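Right, settle in with a brew, because I've spent most of the bank holiday weekend with a spreadsheet and I'd like to share the pain. We're working out what to buy for our little table-tidying project and I have opinions now. (1/9)

The plan is to record people picking up everyday things with hand-held grippers, then use all that to teach an arm later on. The arm is the exciting bit, so of course that's where everyone wants to spend first! I did too, until I wrote it all down.

We had quotes from Tellard and Nultard. Tellard came in at £1268 for a pair of grippers with cables and one spare set of finger pads. Nultard was cheaper on paper, but the pads were extra, the cables were extra, and delivery was something I had to ring up and ask for (twice).

Please, please budget for pads. I've put us down for 12 sets over the year and I suspect that's mean of me. Same goes for cables, and those daft little bolts that roll under the cooker and are never seen again.

The other line I'd left off completely was time. I've planned for 52 weeks with 3 sessions in each, which sounded lovely and gentle until I added up the hours and had to go and stand in the garden for a bit.

Objects, on the other hand, cost next to nothing. Raid the kitchen drawer before you buy one of those boxed sets! Thin things, odd handles, shiny things, anything you'd fumble yourself at breakfast. Our whole objects budget is smaller than the postage on the pads.

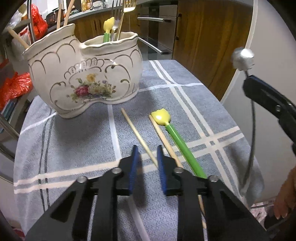 Chopsticks and a tulip spoon on the tablecloth, the rest of the cutlery in the china shoe.

The arm itself is pencilled in for November. Olau has one we like and Farías has one we can afford, so if you've lived with either I'd dearly love to hear how you got on, especially with repairs and how long parts take to turn up.

I'll tidy the spreadsheet and post a copy once I've taken my rude notes out of the margins. Thanks for reading all this, you patient lot! (9/9)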